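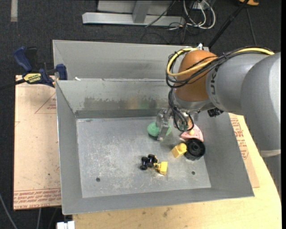
So I want to talk about a cable. I know the program says bin picking, and we'll get to bin picking, but the fault that ate most of my February was a cable fault, and I think it's the more useful story for people who run these things day to day. If you look at the wrist, there's a fat pale-yellow cable that comes along the top of the arm, loops around the orange-brown part and crosses the front, with a bunch of thin black ones traveling the same path. Keep your eye on that loop, I'm coming back to it. Everything I say for the next little while happens within a hand's width of it.

(Wait for people to look. Drink water.)

Okay, who we are. I'm Vy Trình, I run the picking cell at Testatstead, and the person who did the clever half of this is Cúc Lò, who is sitting near the back and will hate that I said that. Our software is called Walleo. It looks at a bin of mixed stuff, picks a grasp, sends the arm in. We use toys for a lot of it, toy vehicles and blocks, odd shapes that roll off when you touch them. Cheap to replace, too!

The symptom first. The arm would go down into the bin, the fingers would close, and then the controller would say the gripper was open. Not every time. You could get 50 clean picks and then three of these in a row, and then nothing until after lunch. Walleo would trust the signal, decide it had missed, and open the fingers to try again. If it already had the thing and was on its way up, well, it let go of it. From a height. Over the rim, once, with a wooden block that went across the carpet.

(Don't do the sound effect.)

My first theory was grasping. Of course it was, I write the grasping code, so every problem looks like mine. I spent eight days tuning. I changed the closing force, I changed the approach angle, I threw out a whole set of grasps near the bin walls. And the numbers got better for a day, which was the worst thing that could have happened, because I believed them.

Next slide is the table. Of 110 drops we logged, 56 happened with the wrist turned past the same angle. Cúc found that. She didn't look at the camera data at all, she just sorted the log by joint position and went "huh." I'd had that column hidden on my screen for the whole eight days.

(Pause here. It's okay if they laugh.)

Back to the loop. When the arm reaches for a back corner, the wrist has to roll over, and the slack in the thin cables gets used up. One of ours, the one carrying the gripper's open and closed signal, was being bent tight right where it came out of its tie. The jacket looked fine. Inside, the conductor was going. With the wrist rolled over, it lost contact, and a lost signal on our setup read exactly the same as "gripper open."

That last bit is what I'd like you to take home, so slow down, Vy. The broken wire was a maintenance problem and we fixed it in an afternoon with a new cable from Phan and more slack. The reading was a design problem, and it was ours. A dead wire should never look like a valid answer. If the signal goes away, the arm needs to stop and hold what it's got and shout for somebody.

And I do call it a safety matter, even though all we dropped was toys. Same code was going to go on a job with heavier parts. Somebody stands near that cell. I had reached in to clear a bin myself, with the arm paused, trusting that it knew what its own hand was doing. I don't love thinking about that one. We changed the rule the same week: energy off and locked before anybody's arm goes in the bin, me included.

What we changed in the software: two signals in place of one, so open and closed each have to say so, and if both are quiet it's a fault. Walleo no longer retries by itself after a gripper fault. It waits for a person. This made us slower and I got some grumpy messages about it from Fotora, who were waiting on a demo. They came around once I showed them the clip of the block.

What we changed in the habits: we now run the wrist through its full range at the start of a shift, slowly, with the gripper closed on something, and watch the signal. We look at the cable ties while it moves. And joint position goes in every fault report, not hidden in a column.

(If short on time, skip to the log format slide. If there's time, ask who else has had a cable fault they blamed on code. Hands up. Put my own hand up first.)

Stuff I still don't know: how long the new cable will last. We've got a replacement date written down, but it's a guess, and I'd love to hear from anyone who tracks bend counts on theirs. Cúc has the log script if you want it, go bug her at the break.

Questions. Repeat them into the mic.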